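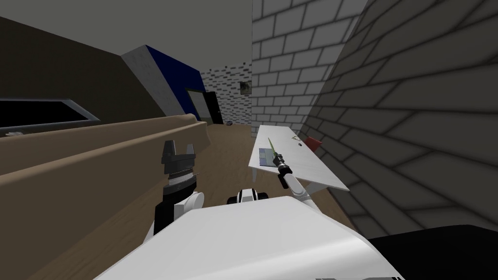 # Re: [sornance-list] Archive conversion: threading in the old mbox files

Reply inline. Text quoted from the earlier message is trimmed to the points that still need an answer. The build instructions at the bottom replace the ones in the wiki.

> The test archive on Zenetti looks fine for recent years, but anything from before the host change is a flat list. Every reply shows up as its own thread. Is that a problem with the converter or with the data?

Mostly the data. The old host rewrote outgoing headers when a message was sent as part of a digest, and the mbox export was taken from the digest store. Three things were lost on the way:

- `In-Reply-To` was dropped from every message.
- `References` was dropped when it ran past one line.
- `Message-ID` was kept, but with the host part changed to the name of the digest machine.

The third item does the most damage. A later reply that kept its `References` line points at the original ID, and the archived copy of the parent has a different one. Irketti compares the full string, finds no match, and starts a new thread.

I ran the header check over the full set. There are 1544 messages with neither `In-Reply-To` nor a usable `References`. They fall out like this:

| Group | Messages |
|---|---|
| No parent header at all, in total | 1544 |
| Parent found in a second copy of the message | 543 |
| First message of a thread, nothing to repair | 326 |
| Two or more possible parents after all passes | 45 |

Everything in the total that isn't in one of the other rows was attached by subject and quoted text, with a single candidate. Those attachments are guesses in a strict sense. I read through one year of them and changed two.

> Can't we match on subject line alone? Most clients thread that way anyway.

I tried that first. It joins too much. Subjects such as "Question", "Update" and "Minutes" come up again every few months, and subject-only matching pulled several years of "Question" into one thread. Limiting it to a window of days helps, but some threads here were idle for a whole summer and then picked up again in August, and any window short enough to separate the "Question" threads also cuts those in half.

The order used in the current run is:

1. Exact `Message-ID` match.
2. Match on the left part of the ID only, ignoring the host.
3. Match against the second copy, where one exists.
4. Quoted text: take the longest run of quoted lines, strip the markers, collapse white space, and look for it in the body of earlier messages.
5. Normalized subject, within a window, and only if step 4 returned nothing.

Step 2 gave no false joins in the part I checked. The left part of the ID is a timestamp plus a process number for nearly all clients on this list. One webmail service reused short counters, and I excluded it by pattern.

Step 4 is slow. It compares against every earlier body in the same year, plus the last quarter of the year before. On my machine it takes longer than all the others together. It only has to run once if the result is saved, so I left it alone.

> Also, some names show up as question marks. Is this the same bug?

No, separate. The digest software declared everything as `us-ascii` and passed the bytes through without touching them. The bytes are still in the mbox. Irketti trusts the declared charset and replaces whatever doesn't fit. The fix is to ignore the declaration when it says `us-ascii` and the body has bytes above 127. Try UTF-8 strictly; if that fails, use Windows-1252. I haven't found a message where this gives a worse result than the declared charset.

There is a smaller class where the text was converted twice. Those contain the usual two-character sequences in place of one accented letter. The conversion can be reversed, but only if the message was never edited in between, and a few were edited by hand when addresses were removed. I left double-converted messages as they are. Patches welcome, with test input please.

> Would it hurt to drop the digests from the archive altogether?

It would lose messages. For most of the affected period the digest is the only surviving copy. The single-message store was cleared when the host ran short of disk, and the digest store wasn't. Where both exist, the single copy is preferred and the digest copy is kept out of the index. Both stay in the raw download.

Splitting the digests also needs care. The separator is a line of thirty hyphens, and at least one regular poster used a line of thirty hyphens above the signature block. The splitter now requires a header line directly after the separator and the blank line. Before that change, a signature was being archived as a message with no sender and no date, and sorted to the beginning of the archive.

Dates are the remaining annoyance. The `Date` header is set by the sender, and some senders had clocks that were wrong by years. The digest position is a better guide than the header. If the header date is more than two days from the digest date, the digest date is used for sorting and the header date is shown on the page unchanged.

## Changes since the last test build

- Host part of `Message-ID` ignored in the second pass.
- Declared `us-ascii` no longer trusted.
- Digest splitter checks for a header after the separator.
- Sort date and display date stored separately.
- Attachments saved under a hash, with the original name in the index. Two files with the same name in one month used to overwrite each other.
- Mail addresses masked in page text and in quoted headers. They were masked in the top header only.

Old page addresses still resolve. The old archive numbered messages in order of arrival, starting over each month, and other sites link to those numbers. The new build writes a small redirect file for each one. The numbering has gaps where messages were removed by request, and the gaps are preserved.

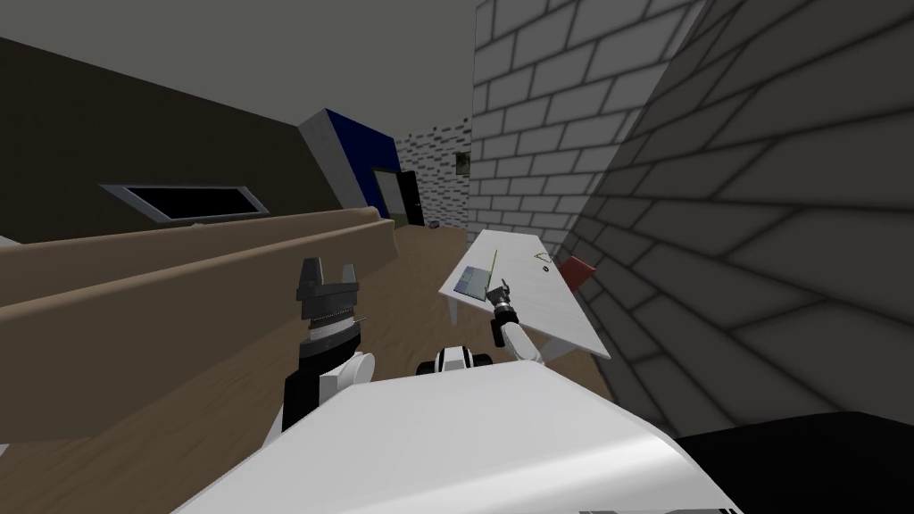

Bepari wrote that the mirror there has single-message copies for part of the missing period, and asked whether they should be merged before or after threading:

> We kept the raw feed until our own move. It is complete for some months and has holes in others. Headers are untouched as far as we can tell. I would sooner hand over the files as they are than try to clean them here. If you merge them after threading you will have to thread twice, so please say which you want.

Before, please. The second copies counted in the table come from the first batch of that feed, and the rest should reduce the unresolved group. Raw files are what I want. Don't run them through anything, including a tool that only "fixes" line endings, as the body hash is computed over the bytes.

Two requests on format:

- One mbox per month if that is how they are stored. If they are stored as one file per message, leave them that way and send a tar.
- Keep the envelope `From ` line. Its date is the arrival time at the mirror and is more reliable than the header.

> One more point from our side: the feed includes messages that were later removed from the public archive on request. We don't have a list of those.

I do, though it is a list of old page numbers and has to be mapped to IDs. The mapping is possible for every month in which the digest store is complete. For other months, I propose to hold back any message that exists only in the mirror feed and falls in a numbering gap. That may hide a few messages that were lost by accident. The other choice is to publish something a person asked us to take down, and I don't want to do that.

## To build it yourself

Unpack the raw download into an empty directory, then:

```
irketti scan --ignore-id-host raw/
irketti split --require-header raw/ work/
irketti thread --passes 5 --save work/threads.db work/
irketti render --redirects old-numbers.txt work/ out/
```

The `thread` step writes to `threads.db` as it goes and can be stopped and restarted. Don't run two of them on the same file. `scan` has to be repeated if anything in `raw/` changes, and it doesn't warn about a stale index.

The unresolved messages are listed in `work/ambiguous.txt`, one per line, with the candidate parents after a tab. To settle one, delete the candidates that are wrong and run `irketti thread` again with `--apply`. If none is right, put a single hyphen in place of the candidates and the message will start its own thread. Edits go in through the usual repository; one commit per message is fine, and a commit that settles a whole month is also fine.

## Open

- Search still runs against the old archive. The new index is built but the form doesn't use it.
- Month pages with a large number of messages aren't paginated.
- The feed for new posts works, but it puts the masked address in the author field where a display name exists.
- No decision on whether list announcements sent by the old host software belong in the archive. They are in the current build and marked as automatic.

I will rebuild on Saturday with whatever part of the Bepari feed has arrived by then. The test archive on Zenetti will be read-only while that runs. Reports of bad threading should give the new page address and the address of the message you think is the parent.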